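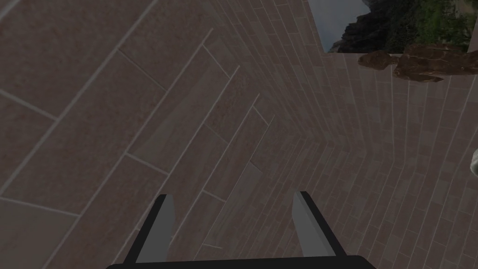 Questions about the petition for a local vote in Jerville

What is the petition asking?
We ask the town council to hold a public vote on the sale of the Huvus land, the field between the river and the old Drivar factory. The petition does not say if the sale is good or bad. It asks only that residents can decide it.

How many signatures are needed?
The town rules require 2,000 valid signatures. In January we had nearly 200 from the first evening, and the counting continues.

Who can sign?
Every person who is registered to vote in Jerville. If you moved here recently, please check your registration first – a signature with an old address will be refused by the clerk.

Can I sign online?
No. The council accepts only paper sheets with a signature by hand. You can sign at the Siddiqui bakery until 6 in the evening, or print a sheet at home. One sheet has space for 20 names.

Can I sign for my husband or my mother?
No, each person must sign personally. We can bring a sheet to people who cannot leave the house.

Will my name be public?
The clerk checks the names, and the sheets are then kept at the town hall. We do not publish them and we do not make a mailing list.

I signed but I changed my mind. What can I do?
Write to the clerk before the sheets are delivered and ask to remove your name. After this date it is not possible.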